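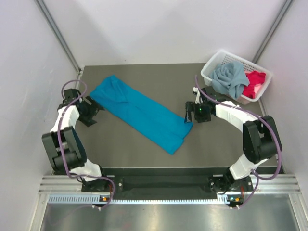 How to Pack One Carry-On for a Long Trip (and Still Have Something to Wear at the End of It)

I have packed badly on several continents. I once took four pairs of shoes to a place where I wore sandals every day, and I once went to a wedding in Monholm with no dress pants at all, having left them on the bed where I had laid them out so I wouldn't forget them. What follows is the method I settled on after that. It works for a week and it works for a month, and the only real difference between the two is how often you do laundry.

You will need: one bag, one bed, an evening when you aren't already late, and a kitchen or bathroom scale.

Step 1. Find out what you're allowed to bring

Look up the size limit for every airline on your ticket, including the little one that does the last hop. The little one is always stricter. Measure your bag with the wheels and handle included, since the person at the gate will. If your bag has an expansion zipper, close it now and pretend it was never put there. An expansion zipper is how a carry-on becomes a checked bag.

Weigh the bag empty. My old one, a Grusano hard shell, used up a shocking share of the allowance before I had put a sock in it. I now use a soft bag from Satero that has no wheels and no charm, and my shoulder complains, but the airline doesn't.

Step 2. Pick your colors before your clothes

Choose two dull colors and one that isn't dull. Mine are gray, navy and whatever green I'm going through at the time. Everything you take has to go with everything else. If a shirt only works with one pair of pants, the shirt stays home, however good it looked in the store. You'll feel a small pang over this. It passes by the airport.

Step 3. Lay it all out

Put everything on the bed. I mean everything, chargers and pills and the book you intend to finish. Don't pack from the closet one thing at a time, or you'll end up with six T-shirts and no underwear and feel very organized about it.

For a long trip, this is my clothing list:

4 shirts or T-shirts
3 pairs of bottoms, counting the pair you travel in
1 sweater or fleece
1 light rain jacket
Underwear and socks for five days
Something to sleep in that you could answer a door in
1 pair of shoes, plus sandals in warm places

Now look at it for a minute and take one thing away. You know which one. It's the one you've already started defending.

Step 4. Fold, roll, or give up and do both

People get heated about this. Rollers think folders are living in the past, and folders think rollers are sloppy. I have tried it every way and I can report that a pair of jeans takes up the space of a pair of jeans.

What does help is matching the method to the cloth. Soft, stretchy things such as T-shirts, leggings and pajamas roll well. Spread the shirt face down, fold the sleeves in, smooth it flat with your forearm, and roll from the collar end so the hem finishes on the outside. Smooth it first. Any wrinkle you roll in will still be there when you arrive, only deeper and with more confidence.

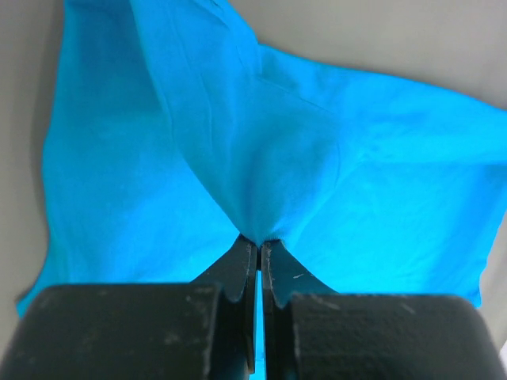 Stiff things and anything with a collar do better folded flat. Button the shirt at the top, the middle and the bottom, turn it over, fold the sides in and then fold it once across the waist, where the crease can hide in your pants. Don't press down hard on it. If you have two shirts, lay them together and fold them as one, and each will keep the other from creasing too sharply.

Sweaters get folded in thirds and go in last. Everyone gets cold on planes, and you don't want to be the person kneeling in the aisle with a bag open like a gutted fish. I have been that person. Others had to climb over me.

Step 5. Load the bag

Heavy things go at the bottom if the bag stands up and against your back if you carry it. Fill your shoes with socks. Put the shoes in a shower cap or an old bread bag, soles outward. Rolled clothes go around the edges, folded ones flat in the middle, and the toiletries at the very top, where you can get at them in the security line without showing strangers your underwear.

I use two packing cubes. I held out against packing cubes for years on the grounds that they were just bags you put inside another bag, and I was right about that, and I like them anyway. One is for clean clothes and starts full. The other is for dirty clothes and starts flat. Watching the one turn into the other is how I know how the trip is going.

Step 6. Weigh it again

Stand on the scale with the bag, then without it, and do the subtraction. If you're over, wear the heaviest shoes and put the charger in your jacket. If you're still over, go back to Step 3 and have the argument again.

Step 7. Plan to wash things

Five days of underwear will last a month if you own a sink. Bring a flat rubber drain stopper, because hotel plugs have never once fit. Wash in lukewarm water with a little shampoo, rinse until you're bored, then roll the wet thing up in a dry towel and kneel on it. This gets out far more water than wringing and does less harm to the cloth. Hang it up where air can move past it. A closed bathroom will keep a pair of socks damp until you're a grandparent.

My aunt, Maricica Matei, traveled for work most of her life and washed one blouse every night at 10 p.m., wherever she was. She owned two. I asked her what the second one was for and she said it was in case someone spilled.

Step 8. Leave some room

Stop when the bag is a little under full. Dirty clothes take up more space than clean ones, for reasons I can't explain, and you will buy something. I came home from Kuo one August with a ceramic fish that I had to hold on my lap through two flights, and I don't even like it very much.

Last thing: before you zip up, check the bed for pants.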